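What we learned from 800 demonstrations on the floor

8 September 2026

Since November I work on one question for the Ratau project: how many hand-held gripper demonstrations does a policy need before it can approach a new object from a good direction? My colleague Houda Cherkaoui thought the number would be small. I thought it would be large. We were both a little wrong.

The first training set had 3136 short demonstrations, all recorded on a table at the Raltex lab. The policy was good on the table and very poor on the floor. It came down too early, and it closed the fingers in front of the object. We tried the usual things – more color changes, random crops, a longer history – and the gain was small.

Then we moved the recording to the floor. A person holds the gripper, starts from a different place each time, and goes toward the target without stopping. We kept the task simple on purpose: approach, align, close, lift.

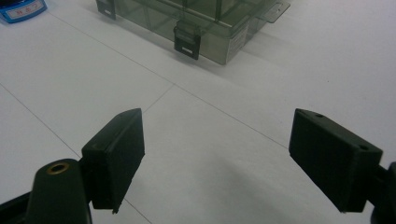 With only 123 floor demonstrations added to the old set, the early closing became rare. With 800 it almost disappeared. After that point we saw no clear improvement, and I stopped recording, also for the sake of my knees.

Houda suggested to check the variety of the starting positions. She grouped them into nine regions and trained again with the same amount of data, but taken from one region only. The result was clearly worse. So I would now spend the first day of recording on planning where the hand begins, and the number of recordings would come second.

One thing I still cannot explain is the alignment error when the target is turned far to the left. Goh, our older baseline, has the same error. I will run both again with the wrist rotation logged separately and write about it when I have the curves.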